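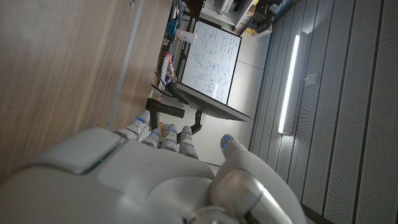
Print this page
E-mail this page

Workroom in Terkberg, August

We moved our repair workroom from Sedgwick to Terkberg this summer, and 47 boxes came with us. The big wood-grain piece was the hardest to get up the stairs – 138 cm wide, and the door is hardly more.

The workbench and its shelving are still cluttered. First we will sort the small parts, then the cables. Everything for Trirnier goes on the lowest shelf, please.

More pictures will follow when the shelves are in order.

Print | E-mail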